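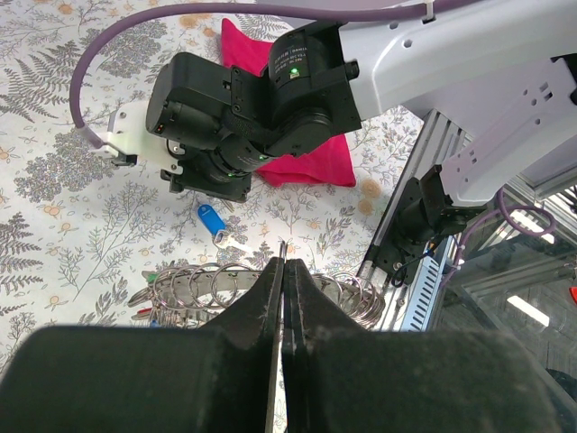 Split rings on a flat bar, color tabs at the left end.

Forum > Small Property Management > Keys and Access

Thread: Color tabs vs. stamped numbers for a mid-size key cabinet

dhayes_plallham
Taking over key control for a 62-unit building in Plallham. Existing system is colored tabs on split rings: green for common areas, red for mechanical rooms, blue for units. The unit keys have the apartment number written on the tab in marker, and on half of them the marker has rubbed off. I would like to settle on a scheme before I recut anything. Options as I see them are (a) keep colors and relabel, (b) stamp numbers on the key bows, (c) both. Cabinet is a Wundex with numbered hooks.
Declan

kavanagh_c
Option b, and the stamped number should not be the apartment number. Use an arbitrary code and keep the cross-reference in a separate locked location. A lost key marked with the unit number is a rekey at your expense. A lost key marked with a hook code is a $4 blank.

bennani_locks
Agree on coded numbers. Disagree that a lost coded key needs no rekey. If it went missing together with anything carrying the building address, you rekey. I have done this for a living in Nemville for 20 years and the number of people who put a building fob on the same ring is high.

Stamp the bow before cutting, using a jig. Stamping afterward can bend a thin blank enough that it binds in the keyway.

kavanagh_c
Fair point on the fob. I'd still price it case by case.

cog_moriarty
We manage 1,202 keys across the Moriarty buildings and kept the colors. Color tells you which row of the cabinet to go to, code tells you which hook. With numbers alone our return errors went up, mostly at shift change in low light. We went back to tabs in January and the misfiled count dropped to nearly what it had been.
– Clodagh Ó G.

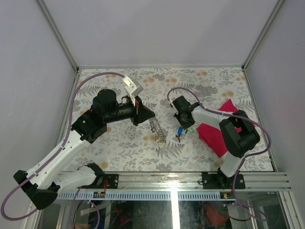
The other thing we changed was ring size. The old rings were too small to take a tab and more than two keys without the tab folding over the bow, so people pulled the tab off. Go up one size and the tabs stay on. Heat-treated rings only. The soft ones spread after a few months and drop keys in the bottom of the cabinet.

bennani_locks
Three colors is the limit in my opinion. After that you are consulting a legend anyway, and a certain share of your staff can't separate red from green. Yours are exactly those two.

dhayes_plallham
Had not considered that. One of our porters is red-green colorblind. Would moving the mechanical keys to yellow be enough?

aoife_og
Use tab shape as well as color. Round for common, square for mechanical. Works by touch too.

kavanagh_c
I think shapes are overkill for 62 units. Put the mechanical keys in their own cabinet with a separate sign-out sheet. They should not be hanging beside apartment keys in the first place.

cog_moriarty
Separate cabinet means a second cabinet key to control. I would take the shapes.

dhayes_plallham
Going with coded stamps, larger rings, yellow in place of red. Undecided on the second cabinet. Does anyone have the hook spacing on the Wundex? The larger rings may overlap.

bennani_locks
Measure it with keys on the hooks. Bare spacing will mislead you.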